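Brimen Kidney Desk, white, single pedestal

I bought the Brimen from Grusar in March as a replacement for a rectangular desk that took up too much of a narrow wall. It has a curved kidney-shaped top carried on one fluted cylindrical pedestal. There are no drawers and no cable tray.

Assembly took 48 minutes with the supplied hex key. The top attaches to the pedestal with 11 screws, and two of the pilot holes on mine needed clearing before the threads would catch. Level the base first. Once the top is on, the adjusters are hard to reach.

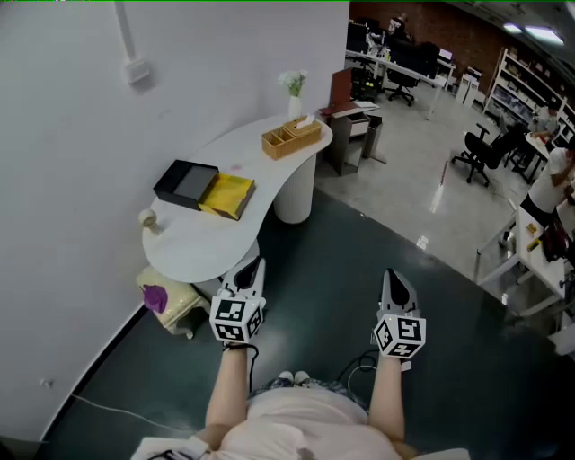

Usable area is smaller than the outline suggests, as the curve takes away the corners where a lamp or printer would normally go. A wicker organizer, a small vase and one open box fit with working space left over. The single pedestal leaves the space under the ends clear, and a low stool stores there without trouble.

Stability is acceptable for writing. With 30 pounds at one end I measured a deflection of 2 mm, which went away when the load came off. I would not clamp a monitor arm to it.

The white finish shows marks early. A damp cloth removes most of them, but ink needs to be wiped up at once. The fluting on the pedestal collects dust and takes a soft brush.

The Illside version has a drawer and costs more. For light use against a wall, I would buy the Brimen again.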